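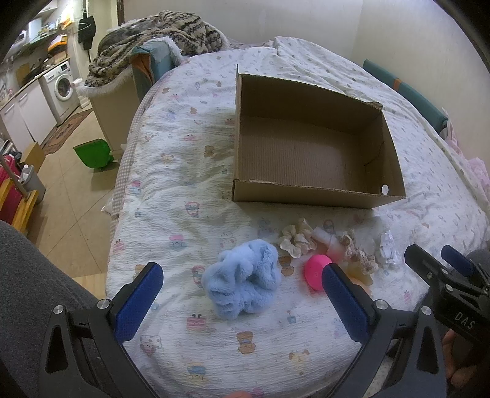
Workshop notebook, reference desk
January, entry opened 9:40 a.m.

Subject: mistyped queries in the encyclopedia search log

Work continued this morning on the set of failed searches supplied by the Watwood office. The set holds 4000 queries, each of which returned no article at the first attempt. L. Delorme had already removed the blank entries and the ones made up only of punctuation. The remainder was sorted by the kind of slip involved: swapped letters, doubled letters, a missing letter, or a neighboring key.

The first 1000 queries have now been read by hand. Swapped letters account for 400 of them. This is higher than the Nodell list led us to expect, although that list was drawn from longer words and the two should not be compared directly.

A difficulty arose with slips that happen to spell something real. "Pesa" was entered several times and had been marked by the script as an error for "peas." It is also a proper name, and the reader may well have wanted it. The same applies to "causal" and "casual," and to "trial" and "trail." Delorme proposes that such pairs be sent to a short page offering both meanings -- not redirected without notice. I agree, and have moved them to a separate sheet headed "ambiguous."

Proper names remain unsettled. Olatunji appears under four spellings, and the script joined only 2 of them. The matching rule is too strict on vowels at the end of a word. It was loosened at 11:15 and run again, after which all four were joined, but "Malta" was then joined to "malt." The rule has been put back as it was until a better test is written.

Colleagues are asked not to correct spellings in the source file. One row was tidied by hand last week and had to be restored from the earlier copy.

To do: read the next batch; write the test for final vowels; ask Watwood whether the log records what the reader typed next. Delorme has the ambiguous sheet.

Entry closed 4:30 p.m.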